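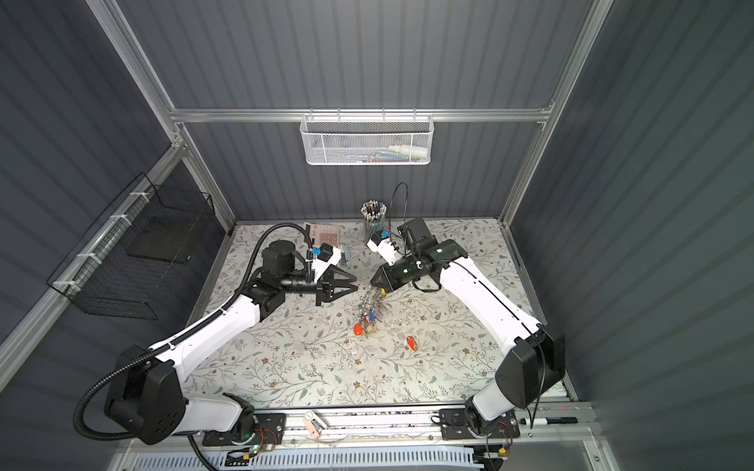
Bríd Ó Dálaigh asked whether a new pair could skip straight to the hand-over, as most of them have driven one arm before and are itching to get on with it. You may, Bríd, if both of them have done steps 1 to 5 at least once, but please do send them back to the beginning if the arms start knocking against each other. It saves an awful lot of sighing later on.

Section 4: The key sorting task
Wurach Robotics Club, members' manual. Last changed 01/12/2020 by Donal Horgan.

This is the task we use for the July competition and for most club evenings in between, so it is well worth taking your time over it. Two arms share one table. One picks up the tangle of keys, the other takes hold of part of it, and between them they tease it apart. It sounds simple and it is surprisingly hard - please don't be cross with yourselves if your first evening goes by without a single clean hand-over.

Before you start

1. Lay the flowered cloth flat and smooth it out towards the front rail. A ruck in the cloth will catch a fingertip sooner or later.

2. Put the desk things at the back of the table. The calculator, the stapler and the pen pot stay out for the whole task, and in the competition you lose points for knocking them, so do get used to working near them from the start.

3. Follow the cable of each arm with your eye from the base to the gripper. It should have room to move when the arm stretches out. If it looks tight, ask before switching on.

4. Start the Cokix program and choose profile 48 for the left arm. The right arm picks up its own profile from the left, which takes a moment, so have a little patience with it.

5. Open both grippers fully and close them once, slowly, with nothing in between.

Note: if Cokix shows message 283, one of the arms hasn't found its home position. Close the program, move the arm gently back over its own base and try again. It nearly always comes right the second time.

Picking up the keys

6. Set the keys down in the middle of the table, all in one heap. Resist the temptation to spread them out nicely for yourself!

7. Bring one arm down over the heap and keep the other one back. Decide out loud which of you is moving. Pairs who talk to each other do much better at this than pairs who don't, however clever they may be with the controls.

8. Switch to the wrist view for the last little bit. Metal rings are shiny and can be hard to judge from above, and the close view helps you find a ring with a gap you can get a finger into. 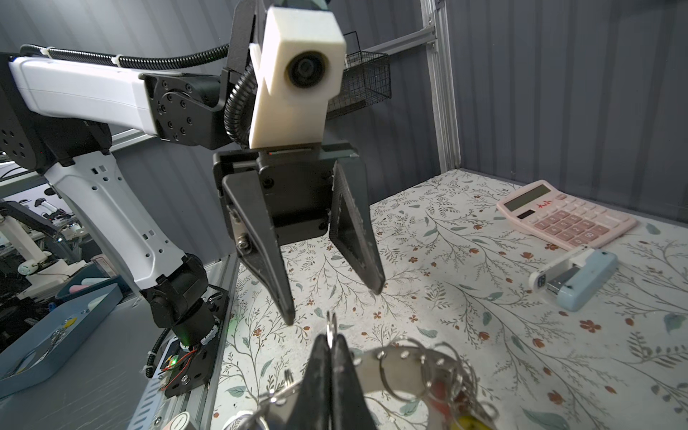 9. Close the gripper on a ring, or on the flat part of a key. The plastic tags are tempting, being so bright and easy to spot, but they tend to twist round when you lift.

10. Lift slowly, and stop as soon as you think the heap is clear of the cloth. Wait until the swinging has settled before you do anything else.

Caution: keep your hands outside the walls whenever the arms are switched on, even if a key has dropped and it would only take a second to pop it back. Press the stop button first, say "stopped" so that your partner hears you, and then reach in.

The hand-over

11. Bring the second arm in from its own side, a bit lower than the first, with its gripper open. Come in gently. The speed limit is set to 400 in Cokix and should be left there, and I do check.

12. Take hold of a hanging ring with the second gripper. Count to two before either of you moves again.

13. Now draw the arms apart by a very small amount. If something slides free, lovely, carry on. If everything pulls tight, stop at once, go back to where you were and let one gripper open.

14. When you have got yourselves into a proper muddle, lower the keys to the table, let go with both grippers and begin again from step 7. There is no penalty for this in the Merard rules and plenty of good pairs do it more than once in a round. Lift one arm a little out of the way and let the other go down to the heap alone.

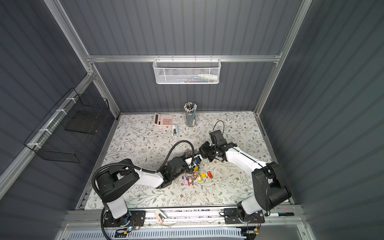

Finishing up

15. Open both grippers, send the arms home and wait for Cokix to say they have arrived before you switch off.

16. Write your run in the Coughlan log with both names on it. We had reached run 2,053 when I last looked, and it is a real help to the younger members to be able to read back through what others tried. Do put in the bad runs as well.

17. Wipe the fingertips with a dry cloth, nothing wet please, and tell me or Bríd if a pad is starting to lift at the corner.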